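We use cookies to remember your newsletter settings. Accept / Manage

KITCHEN CORNER - washing up, the new sink and where the rack goes

Quick one this time, lots to get through. The shared kitchen at Grasine is back in use. White worktop, steel sink, tall tap with the pull-down head. The old arrangement went in February and not many of us miss it.

Main thing is the plates. Please rinse, stand them up in the rack, let them drain, put them away. Stacking them flat on the worktop leaves rings and we only just got it clean.

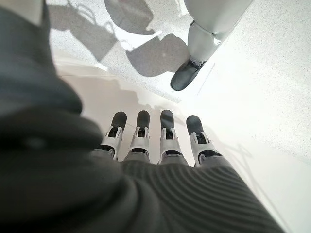

One reader wrote in to ask why the rack can't live on the draining side like it used to. Fair question. Answer is there isn't a draining side any more - the rack goes inside the sink, right hand end, and the water goes straight down the plughole. Leaves the left for washing. Bit of a squeeze with the big pans, do those first.

Wiping down. Damp cloth, then a dry one. Go along the joins as well, crumbs get in there and stay. No scourers on the white please, Bridico were quite firm about that when they fitted it. Same for bleach.

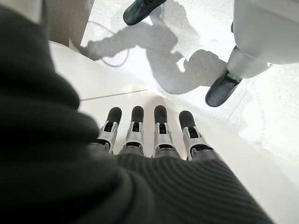

FLOOR AND BINS

Sweep after lunch, mop at the end of the day. Mop and bucket are in the tall cupboard, head upwards so it dries. Food bin out by 18:00, and put a new liner in, don't leave it for the next person.

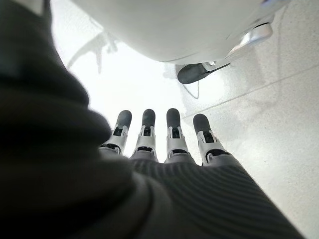

Dhillon House have asked if they can borrow our rota, as theirs has fallen apart a bit. Yes of course, copies by the door. They do 19 lunches a day over there so may need to add a slot or too.

Plates again - we're still short of the beige ones. If any have wandered home with you, bring them back, no questions. Kasum can do replacments but the smallest order is 100 and we haven't got the shelf space.

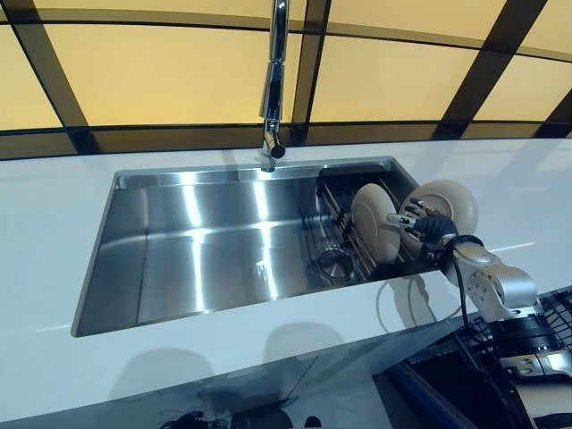
Words: the Kitchen Corner desk, Grasine newsletter

Last bits. Empty the strainer every time, into the food bin, not down the loo. Tea towels home for a wash on the rota. And whoever has the good washing up brush, it's wanted back.

Last updated: 7th June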